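格罗塔伦学生机器人社进入家居整理仿真赛决赛
十二支队伍将在同一套虚拟住宅中比试双臂机器人的整理能力

【格罗塔伦讯】格罗塔伦(Grotalen)技术中学学生机器人社本周二宣布,该社代表队已通过Jusell家居整理仿真赛的资格阶段,将于三月参加决赛。进入决赛的共有12支队伍,均来自中学和职业学校。格罗塔伦队由14名学生组成,年龄最小的队员今年秋天才入社。

Jusell仿真赛不使用实体机器人。各队拿到相同的虚拟机器人模型和相同的住宅模型,自行编写控制程序,再把程序提交到赛事服务器上运行。机器人要在规定时间内找到散放的小物件,把它们拿起来,送到指定位置。物件的摆放由服务器在每一轮开始前重新生成,参赛队事先不知道具体位置。

资格阶段共进行32轮,格罗塔伦队总得分585分,排名第四。按照规则,成功抓取和准确放置分别计分,碰撞家具、物件掉落或超时都要扣分。该队在抓取一项的得分高于放置一项,队员们目前的工作也集中在后者。

“抓起来以后怎么办,是我们今年花时间最多的地方。”社团指导教师索比亚·明哈斯(Sobia Minhas)说,“很多程序在夹住东西之后就开始乱转,手臂绕一大圈才回到台面上方。学生们把这一段路径重新写了三遍,现在的版本比较稳,但速度还不够快。”

该队把程序分成识别、抓取、搬运和放置四个模块,由四个小组分别负责。识别组处理机器人视角的画面,判断哪些是需要移动的物件,哪些是家具或建筑的一部分。抓取组决定用左手还是右手,以及手指从哪个方向靠近。搬运组负责身体和手臂的移动。放置组负责最后的对准和松开。各小组每周合并一次代码,合并后的版本要在练习场景中完整运行,出现的问题记录在共用的表格里。 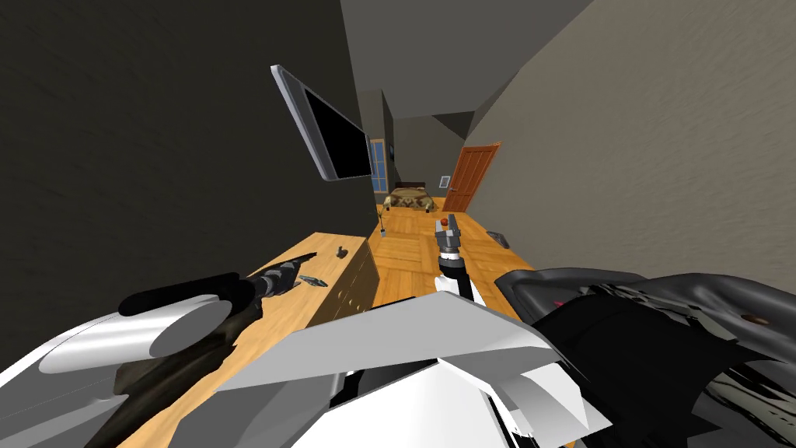
视角变化是学生们遇到的主要困难之一。机器人身体转动或倾斜时,画面中的墙面、台面和地板都会跟着偏转,早期版本的识别程序经常因此把台面边缘当成地板线。识别组后来加入了一步校正,先根据机器人自身的姿态数据把画面转正,再去寻找物件。按照该队的测试记录,加入校正之后,误判台面高度的情况明显减少。

另一个困难来自机器人自己的身体。手臂伸到前方时会挡住一部分视野,原本看得见的小物件可能在接近过程中消失。抓取组的做法是让程序记住物件最后一次出现的位置,在视野被挡住时继续按照这个位置移动,等手臂让开后再核对一次。如果核对结果相差太大,机器人就退回起始姿势重新识别。重新识别要占用时间,因此小组还在调整允许的误差范围。

细长和扁平的物件也比较难处理。细长物件容易被手指碰倒,扁平物件则要求手指压得很低,容易擦到台面而被扣分。队员们为这两类物件单独写了接近动作,并放慢了最后一段的速度。

训练所用的计算设备由本地软件企业Quezada提供,使用期限到本学年结束。该企业还派出两名工程师,每月到校一次,与学生一起检查代码。工程师不直接为参赛程序编写内容,这是赛事规则的要求。社团每周二和另外一个下午在学校二楼的计算机教室活动,比赛前一个月增加一次。

决赛将在Pumon会议中心举行,各队程序在大屏幕上同时运行,观众可以看到每台虚拟机器人的实时画面。决赛采用一套资格阶段没有出现过的住宅布局,物件种类也会增加。参赛队在开赛当天上午九时拿到新布局,到下午二时提交最终版本,其间只能使用赛前登记过的代码库。每支队伍最多派六名队员到场,其余队员可以在学校远程观看,但不能参与修改。

格罗塔伦队的六名到场队员将在二月底确定。明哈斯表示,人选会考虑四个小组的平衡,至少保证每个模块都有一名熟悉代码的学生在场。“新布局拿到手以后,时间主要用在测试上,改动越少越好。”她说。

决赛结束后,该队计划把识别校正部分的代码和说明文档整理出来,供校内低年级的编程课使用。社团也将在下学期继续招收新成员,不要求有编程基础,有意报名的学生可以在活动时间直接到计算机教室登记。

决赛对公众开放,无须购票。希望到场采访的媒体请提前与学校办公室联系,以便安排座位和拍摄位置。

关于格罗塔伦学生机器人社
该社隶属于格罗塔伦技术中学,面向全校各年级学生,活动内容包括仿真编程、基础电子和机械制作。社团由索比亚·明哈斯担任指导教师。

媒体联系:格罗塔伦技术中学办公室,索比亚·明哈斯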